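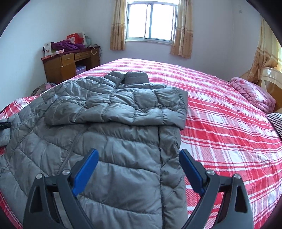 Households seldom heat every room they live in to the same degree, and the bedroom is the room most often left out. Survey work on domestic warmth has tended to record one temperature for the whole dwelling, usually taken in the living room, and has therefore missed much of what people do at night. The present section deals with the bedding and clothing that residents of Vurham and Liseck told us they relied on when the bedroom radiator was turned down or off. Coverings in the homes we studied were rarely a matched set. A quilted jacket spread over a plaid bedspread, as in Figure 3, is a typical pairing: one article made for the bed and another made for outdoors, both on the same bed. Our diary sheets provided a line for blankets and a line for duvets, but none for coats, and the coding had to be revised once the first returns were read.

Figure 3. Bed with plaid bedspread and quilted puffer jacket.

4.2 Outdoor clothing as bedding

The use of coats as additional bedding has a long history in written accounts of poor housing, where it generally stands as a sign of want. Our interviews give a more mixed picture. Some residents did describe the practice in terms of money, and two of them asked that it should not be mentioned to their landlord. Others had adequate bedding in a cupboard and still preferred a padded jacket over the feet or the knees, on the grounds that it was light, that it was already in the room, and that it could be pushed aside in the night without waking a partner. One resident of Liseck, aged 71, put the matter briefly: "The blanket is for the bed. The coat is for me." A younger respondent in Vurham kept an old ski jacket for this purpose alone and washed it with the sheets.

We have accordingly treated outdoor clothing on the bed as a heating practice in its own right, and have not used it as a marker of hardship. This departs from the scheme proposed by Dervishi and Petek in their earlier work on the Radonjić estate, in which any garment placed on a bed for warmth added a point to the household deprivation score. When that scheme was applied to our diaries, several households with no reported difficulty in paying for fuel moved into the most deprived group. Dervishi (personal communication) has pointed out that the Radonjić dwellings had no fixed heating in the bedrooms at all, so that residents there had less room for preference. We accept the point. The two bodies of evidence should not be pooled without some allowance for it.

4.3 Timing and the order of layers

The diaries asked residents to note what was on the bed when they went to sleep and what was on it when they woke. A total of 2,398 nights were recorded in usable form. Nights spent away from home were removed, as were those on which the morning entry had been left blank. In most households the change between evening and morning was small, and where a layer had been taken off it was nearly always the topmost one. The bedspread behaved differently. Many residents folded it down to the foot of the bed before sleeping, and regarded it as something for the daytime, to keep the sheets clean or to make the room look finished. Those who slept under it often said that their parents had not allowed this.

The position of the bedspread matters for any estimate of thermal resistance. Published tables give values for single articles, and it is common to add these together. The sum is a poor guide where a heavy upper layer presses the filling of the layer beneath it, and it is poorer still where the upper layer covers only part of the sleeper. A jacket laid across a bed does both. Stojanovska carried out a small set of bench trials at the Morkolo laboratory in August, using a heated plate beneath a duvet, a cotton spread and a padded garment in different orders. The spread of results between repeated runs was wide, mainly on account of the sleeves, which could not be laid in the same way twice. The trials are reported in Appendix B and are not relied upon here.

Room temperature at bedtime was a weaker guide to the number of layers than had been expected. Residents appeared to dress the bed for the season and then leave it alone. In Vurham, the heavier bedding came out on a more or less fixed date and stayed until spring, whatever the weather did in between. In Liseck, where the flats are smaller and cupboard space is short, the spare blanket was often kept on the bed all year, and it was the coat by the door that came and went with the cold. The difference between the two towns may owe as much to storage as to climate or income. Matić raised this possibility at the design stage, and a question on cupboard space was added to the second interview, though too late for the first ten households.

4.4 Limits of the evidence

Certain limits should be noted. The diaries were filled in by one adult in each home, who was asked to report on their own bed only. Children's bedding is therefore absent, although parents spoke of it a good deal, and several had moved the best duvet into a child's room. The sheets were also completed at the moments of the day when people are least inclined to write, and the handwriting in the morning column was frequently hard to read. Bélanger and Matić read all doubtful entries separately and met to settle those on which they differed. Where no agreement was reached, the night was dropped.

A further difficulty concerns the words themselves. "Cover", "throw", "quilt" and "spread" were used by different residents for the same article, and in around 5 per cent of entries the meaning could be fixed only by going back to the household. Garments gave less trouble, although "body warmer" was at first coded as a hot water bottle. The full list of terms, with the code given to each, is held with the interview transcripts and can be supplied on request to the second author.

Section 5 turns to the use of heated articles, including electric blankets, for which the diary evidence is thinner and the interviews carry more of the weight.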